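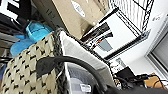 Storage corner at Amitberg: woven basket, cardboard box and wire rack.

Progress report, November
Project: Ungate shared storage, Amitberg site

In this period we continued with the sorting of the back room. Of the 541 objects on the Skistus list, 200 are now checked, labeled and entered in the register. The woven baskets stay in use for soft and light things, and the wire rack is kept for what must have air. Large cardboard boxes are accepted only until the end of the project, then their content goes to closed bins.

Cables are still the slowest part. Many came to us without any note, and we must test each one before we decide to keep it or give it away. We plan up to 70 hours for this work — the first plan had less.

The budget line for shelving is not yet spent. We received one offer from Nông and we wait for a second one. We ask for your agreement to move the purchase by 6 weeks, with no change in the total sum.

Next steps are to empty the corner near the white wall, to finish the labels for the baskets and to send you the updated register together with the receipts.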